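# Chapter 7: Choosing a Demonstration Kit

A robot arm that learns from demonstration needs examples of a person doing the task. In Chapter 6 those examples came from steering the arm by hand. In this chapter they come from a camera worn on the head of someone who does the job with bare hands, and the question is what to buy for it.

Several suppliers now sell this as a package. We use one of them, the Horkent tabletop kit, as the running case. It consists of a headband with a camera mount, a recording unit worn on the belt, and a license for the Skunent labeling software. The software splits each recording into short actions such as reach, grasp, lift and place, and a person then checks the splits. The supplier also offers labeling as a paid service, which we cover in Section 7.4.

Our notes come from a trial at Londoño, a small firm that packs and ships ceramics for collectors. Its manager, Ladan Azimi, wanted to know if an arm could take over the sorting of mixed figurines before wrapping. She had the kit for 30 days. Two of her packers, Usa Saengthong and Sakda Paisan, took turns wearing it.
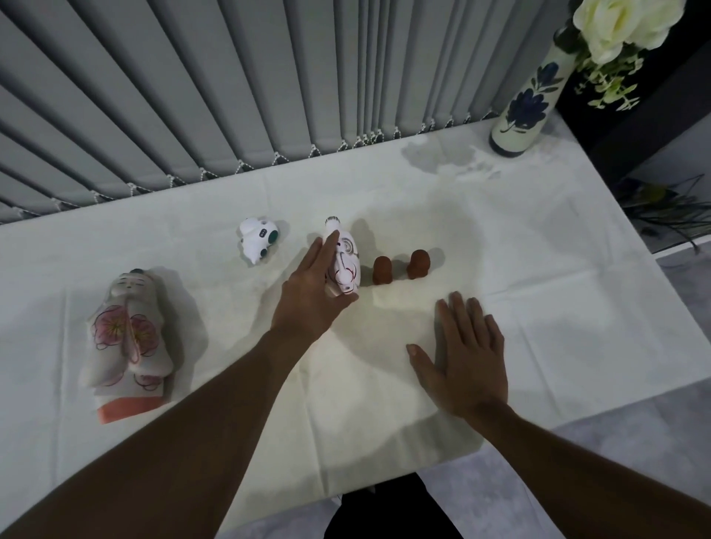

**Figure 7.1** Handling ceramic figurines on a white cloth, seen from the head camera. The left hand grips one piece while the right rests flat on the cloth.

The pieces in Figure 7.1 differ in ways that matter to a gripper. The robed figure at the far left is large and lies on its back. The two brown ones are small, dome-shaped and matte. The piece in the left hand is held with the fingers curled around its side and front, a grasp that most two-finger grippers can't copy directly. A buyer should ask the supplier how the software records a grasp like this, and if the record can be matched to the gripper the firm plans to use.

Lighting deserves a question too. The hands and arms cast shadows on the cloth, and part of the surface has a pale glossy patch. White ceramic on white cloth gives the software less contrast to work with than the brown pieces do. At Londoño, the labels for pale objects had to be corrected more often – Azimi's staff put this down to the cloth and later tried a gray one.

The packers' comments on the hardware were mixed. Saengthong found the headband comfortable but disliked the belt unit when seated. Paisan had to retighten the mount twice in one shift. Neither said that it slowed the work much. The manual was clear on setup and thin on storage: it doesn't say how much disk space an hour of recording takes.

After the trial, Azimi bought the kit but not the labeling service. Her reasons, and the costs she compared, are given in Section 7.5.

### Before you read on

You should be able to define *grasp*, *demonstration* and *label* as they were used in Chapter 6. Review Section 6.2 if any of these terms is unclear.

### 7.1 What the package includes

Price lists for demonstration kits are hard to compare. One supplier counts the software license as part of the kit, and another bills it by the year. We start with the parts that every kit must have: a camera, a way to wear it, a recorder and a labeling tool.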